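Paper or Plastic at the Checkout: Carrier Bag Use in Relwood

Environmental Studies 210, Group Project Report
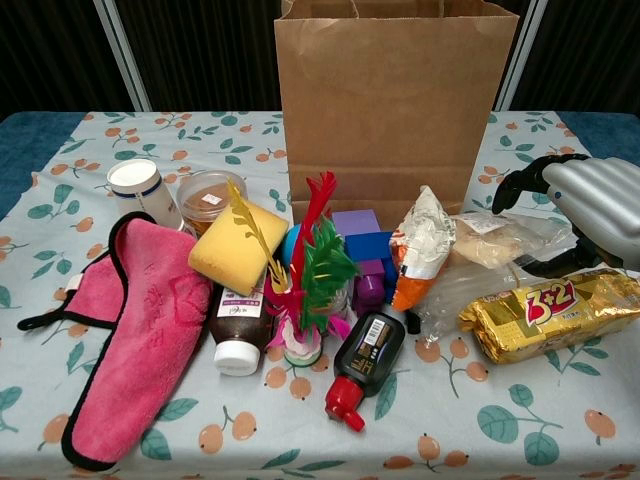
One of our classmates, reading the first draft, asked why we had picked grocery bags when food waste is a much larger part of what a household throws out. The classmate also felt that most people in town had already switched to reusable bags and that there would be little left to measure. Both points were fair, and we changed the project because of them. The first version was only going to compare paper and plastic. The final version asks what share of shoppers bring their own bags, and what happens to the paper ones after they get home.

Background

Relwood ended free plastic checkout bags two years ago. Stores may sell paper bags and thicker reusable plastic bags, and each store sets its own price. The two main grocery stores are Vornari Market, near the bus station, and Cordero Foods, on the east side next to the highway. Vornari charges ten cents for a paper bag. Cordero charges nothing for paper but does not put the bags out, so a shopper has to ask for one. We thought this difference might show up in what people do.

There was not much local information to start from. The town has a page explaining the rule, but it gives no numbers on bag use before or after the change. We decided to collect our own.

Method

We did the project in two parts.

The first part was a count at the store exits. Two of us stood outside each store for 8 shifts, split between late afternoon and early evening. For every shopper or group leaving, we marked one of four boxes: own bag, paper bag, thick plastic bag, or no bag. If a group had more than one kind, we marked the kind they had the most of. We did not stop anyone or write down anything about who they were. Across both stores we recorded 1760 shoppers or groups.

The second part was a short paper survey left at the campus library and at the laundromat on Stultari Street. It asked how many bags the person had at home, how often they forgot them, and what they did with paper bags after unpacking. We printed 1000 copies and got back 300 that were filled in well enough to use. Some others had only the first question answered and were left out.

Results of the exit count

At Vornari, a little over half of the shoppers had their own bags. Paper was next, followed by no bag at all. Thick plastic was the smallest group at both stores.

At Cordero, fewer shoppers had their own bags, and the most common result was no bag. We had expected free paper to mean more paper. What we saw was people rolling the cart to the car and loading items straight into the trunk. Cordero has a large parking lot right outside the doors, and most of its customers drive. Vornari has a small lot, and many people leave on foot or walk over to the bus.

Time of day made a difference at Vornari only. In the early evening the share of paper bags went up and the share of own bags went down. Our guess is that these were people stopping on the way home from work who had not planned to shop. We can't prove this from a count.

Results of the survey

Almost everyone who answered owned reusable bags, and many owned more than they could use. The most common reason given for buying a paper bag was leaving the others in the car or at home. Cost came up much less than we thought it would. Several people wrote in the margin that ten cents was too small to change what they did.

For paper bags after unpacking, the most common answer was holding recycling. Other answers were lining the kitchen trash, carrying things to a thrift store or a friend's house, wrapping packages, and covering textbooks. A smaller group put the bag in the recycling bin right away. Very few said they took a paper bag back to the store and used it again for groceries. The usual complaint was that the handles tear or the bottom gets soft when something cold sits in it.

Problems with the project

The count on one Thursday was cut short by heavy rain, and the sheet from that shift was hard to read in places. We kept the rows we could read and dropped the rest. The two stores also differ in parking, prices, and location, so we can't say the bag fee alone explains any gap between them.

The survey was left where students and apartment renters would find it. Homeowners on the east side are probably missing, and they are a large part of Cordero's customers. People also may report better habits than they have. The survey answers on how often people bring bags were higher than what we counted at either store.

We should have written the rule for strollers and backpacks before the first shift. We settled on counting a backpack as an own bag if groceries were clearly going in or coming out of it, but the early sheets may not all follow this.

Discussion

The count suggests that how people get home matters at least as much as what a bag costs. A shopper with a car can skip the bag completely. A shopper on the bus needs something with handles, and if they forgot theirs, they will pay for paper.

The survey suggests that owning bags is no longer the issue for most people who answered. Giving away more reusable bags, as the town did at the October street fair, may not do much. A reminder in the parking lot or at the bus stop would cost less, and a bin of used paper bags by the entrance would help people who have already forgotten. We asked both stores about a bin. Cordero said it would consider one. Vornari had not answered by the time we turned this in.

If another group takes this up, we suggest counting on weekend mornings, which we did not cover, and adding the discount store on Mill Road. Our blank count sheet and the survey form are in the appendix and can be copied.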